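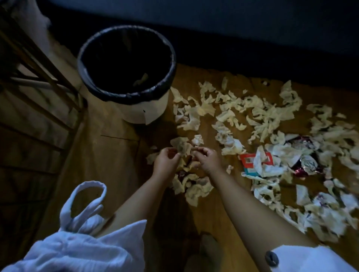

Okay, so I decided to clear out the paperwork drawer this week, the one I've been shoving things into since April. Bank letters, manuals, a Gredby catalog from two apartments ago. My big mistake was ripping everything up by hand on the floor, so now there's a wastebasket with a black liner standing next to a whole carpet of paper scraps and wrappers, and hardly any of it made it in. Do yourself a favor and tear stuff up OVER the bin!!

Mekdes Tsegaye asked why I don't just buy a shredder. I looked! The little Vimora one takes 5 sheets at a time and then wants a nap. I also have no place to put it unless the chair goes, and the chair is where my clothes live.

Things I've learned about picking up paper off a wood floor: the broom is useless on the curly bits. They just hop over the bristles and land somewhere new. Hands first, big fistfuls, then a slightly damp cloth for the crumbs.

Also turn off the fan. I'm not going to say how I know.

Kept: the lease, my tax stuff, the warranty for the Gratora kettle (still good, somehow), and one birthday card from Bontu that made me sit down for a minute.

Tossed: every takeout menu, three phone manuals, and a letter telling me I'd earned 2000 points at a store that closed. Could've used those points, this is a painful one.

Kiros says to keep anything with an account number in one envelope and drop it at the shred day at his office. Great tip, would have loved it before I spent my evening ripping paper into ribbons lol

Next up is the kitchen drawer with the batteries and the rubber bands. If anybody has a system for old keys, please tell me, I have a whole bag and I can't match a single one to a door.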